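Abfallbehälter im Büro leeren und Beutel wechseln

Stand: November 24, 2021
Gilt für: Bürobereiche Standort Holtum, Teppich- und Hartböden

Benötigt werden Ersatzbeutel in passender Größe, Einmalhandschuhe, ein feuchtes Tuch und der Sammelwagen. Für die kleinen Behälter an den Arbeitsplätzen ist die transluzente Ausführung von Girnik vorgesehen, Karton zu 400 Stück, Lagernummer 1424. Andere Beutel nur nach Rücksprache mit der Objektleitung Selton verwenden.

1. Inhalt prüfen
Vor dem Herausnehmen in den Beutel sehen. Flaschen gehören nicht in den Restmüll und werden einzeln entnommen. Verschlüsse bleiben auf der Flasche. Sperrige Teile ebenfalls von Hand entfernen, sie reißen beim Anheben die Folie auf. 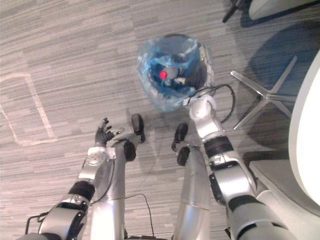
Pfandflaschen in die Kiste am Sammelwagen stellen, alle übrigen in den Wertstoffsack. Flaschen mit Restflüssigkeit vorher in der Teeküche ausgießen.

2. Beutel verschließen
Den überstehenden Rand rundum vom Behälter lösen, nach oben führen und zusammendrehen. Luft dabei langsam entweichen lassen. Einfach verknoten. Bei Füllung über 4 kg einen zweiten Beutel überziehen. 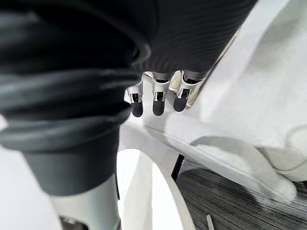

Den Beutel senkrecht herausheben und nicht über den Boden ziehen. Tropft er, sofort in den Sammelwagen geben und die Stelle mit dem Tuch abtupfen.

3. Behälter reinigen
Innenwand und Rand feucht auswischen, anschließend trocknen lassen. Klebrige Rückstände mit Neutralreiniger von Siriwardena behandeln, Einwirkzeit 5 Minuten. 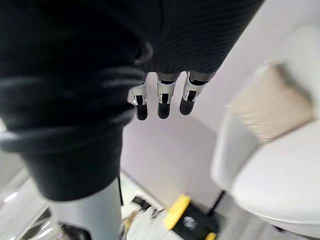 Auf Teppich kein Reinigungsmittel sprühen, sondern nur das Tuch benetzen. Sockelleisten hinter dem Standplatz bei Bedarf mitwischen.

4. Neuen Beutel einsetzen
Beutel ganz entfalten, bis zum Boden einführen und den Rand gleichmäßig umschlagen. Bei Tretbehältern darf keine Folie in das Scharnier geraten. Deckel schließen, Pedal einmal betätigen und auf freien Lauf prüfen.

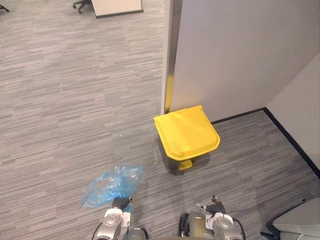
Tretbehälter stehen mit der Rückseite zur Wand, das Pedal zeigt in den Raum. Laufwege und Türbereiche bleiben frei. Defekte Pedale seit Oktober über das Störungsformular melden, Feld „Ausstattung“.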